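4.2 Changes to the sorting station and its staffing

Before the trial, returned cutlery at the Gurnik hire depot was sorted entirely by hand. Two people stood at a steel counter for the length of a shift and separated mixed loads by type and handle color. The depot supplies event caterers, and its July volume reached 2000 pieces on a busy day. Sorting was paid at the lowest grade in the building, and workers moved out of it as soon as another post came open.

The arrangement studied in this paper replaces part of that work with a two-arm cell. Control software was adapted from the Ornamico scheduling package, which the depot already used for packing. Pieces are placed on a wooden surface within reach of both arms, and colored bins stand along the far edge. The workers asked for the bins to be kept low so that the contents could be checked by eye. Figure 3 gives three views of the cell.

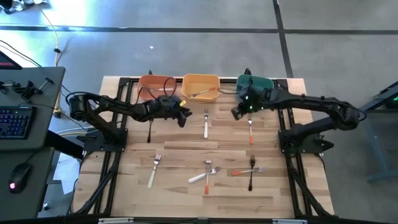
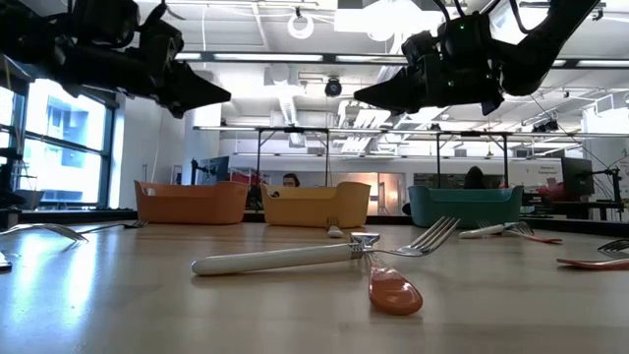
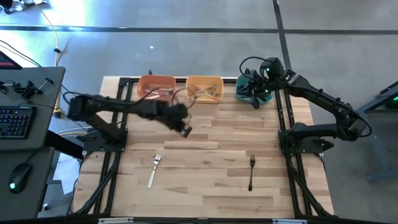

Figure 3. The sorting cell with its two arms and three bins. The views are not in order of time.

The main change for staff was in the division of tasks. In the manual process one person handled a piece from crate to bin. With the cell, the same person spreads a batch, starts the cycle, and comes back to inspect the bins. We logged 455 cycles over the study period. In 60 of these a worker stopped the cycle by hand, most often to separate pieces that had been laid across each other. Workers soon began spreading the batches more widely, although the written procedure did not require it, and the procedure was later amended to match.

Interview responses were mixed. Workers reported less wrist strain and fewer complaints of standing fatigue. They also described the new job as harder to pace. A manual sorter could slow down late in a shift without comment, whereas the cell's cycle log was open to supervisors. Access to the log was restricted after the first month at the request of the shift teams.

Training took 35 minutes per person, excluding the lockout procedure. Brouwer (the agency supplying seasonal staff) did not at first recognize this training in its pay scale, and agency workers were therefore kept off the cell. The same restriction was found at the Ukgate depot, where it was still in force when our observations ended. Section 4.3 examines how it affected the allocation of shifts at both sites.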